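Three Colors, One Long Argument: Ranar Workshop Picks a Sorting System

TIVDEN - After 6 months of discussion, a trial with coffee cans and one very long email thread about the meaning of the word "miscellaneous," the Ranar Workshop on Emell Street has settled how its members will put things away. There will be a blue container, an orange container and a black container. There will be no fourth container. The matter of the fourth container is closed.

The new rules took effect in October and apply to all 164 members of the shared workshop, who up to now have put small parts wherever their hands happened to be when they stopped working. Blue is for anything that belongs to the workshop and should go back on a shelf. Orange is for anything that belongs to a person. Black is for anything that belongs to neither, or that might have belonged to something once but can no longer say what.

"I wanted labels," said Ashwin Pisharody, who manages the building and drafted the rules. "We had labels before. People read them, nodded and put a hinge in the one marked SCREWS. Nobody can argue with blue."

Several members did argue with blue. The first draft had blue for personal items, which one side of the room considered obvious and the other considered an outrage, and the two sides traded colors twice before a coin was tossed. The coin was later found in the orange container and has not been claimed.

The trouble began last spring, when the staff emptied the drawers under the long benches for the first time since the workshop moved in. They found 642 loose items, a figure known exactly because Pisharody typed every one of them into a spreadsheet. The haul included drill bits, half a bicycle bell, keys to a van and eleven identical brass hooks that four people described as theirs. A claims evening was held. It ran until after 10 p.m. and the hooks are still under discussion.

The workshop set aside $400 for the fix, most of which went to shelving. The containers were among the cheaper purchases and took up nearly all of the conversation. Members wanted to know how big they should be, whether they should have lids (no) and how far a reasonable person should be expected to walk to reach one. The answer to the last question is posted by the door and is shorter than the debate was.

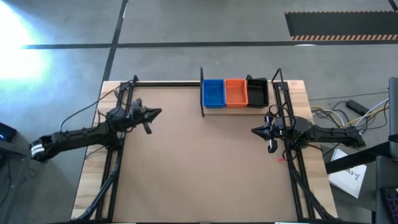
Blue, orange and black at the Ranar Workshop.

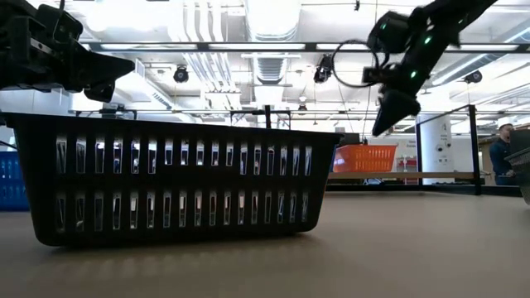

Size turned out to be the easy part, in that both camps won. Small bins are meant for small parts, and the larger baskets are meant for everything that would look silly in a small bin. The color rules are the same for both. A clamp in a small bin is not technically a violation, Pisharody said, but it will be looked at.

The cardboard has its own paragraph in the rules. Members who cover a table are asked to leave the sheet where it is at the end of a session and to throw it out only when it has become, in the words of the notice, "more glue than board." An earlier version asked for fresh cardboard every time, and the workshop went through its whole supply before the end of the first week. Appliance stores in Tivden were said to be very understanding.

Enforcement is light. Items left in orange for a month move to black, and items left in black for a month go to the swap shelf at Rai Hardware, two doors down, where anyone may take them. The store agreed to the arrangement on the condition that nobody from the workshop come in to buy back their own pliers and ask for a discount. That has happened once.

Early results are mixed, depending on who is doing the looking. The benches are clearer at closing time, and a member who lost a set of hex keys over the summer got them back with no questions asked beyond the usual three. On the other hand, black is filling up fastest by a wide margin. Pisharody puts this down to optimism. Given a choice between walking to the shelf and deciding that an object has no known purpose, he said, people will surprise you with how little they know about their own objects.

"Somebody put a hammer in there," he said. "A whole hammer. I'd like to hear what they thought it was."

There has also been a quiet campaign to have the orange rule extended to lunch. Pisharody is against it and has said so in writing.

Members who missed the introduction can pick up a copy of the rules at the front desk, where they run to a single page, printed on both sides, with a note in the margin about hooks. A walk-through of the new system is given at 6 p.m. before each open session and lasts as long as it takes for the first person to ask where batteries go. They go in the red can by the sink, as they always have, and the red can does not count as a container for the purposes of the rules.

The workshop will review the whole arrangement in the spring. Suggestions may be dropped off at the desk on paper. Suggestions for a fourth color should be placed in black.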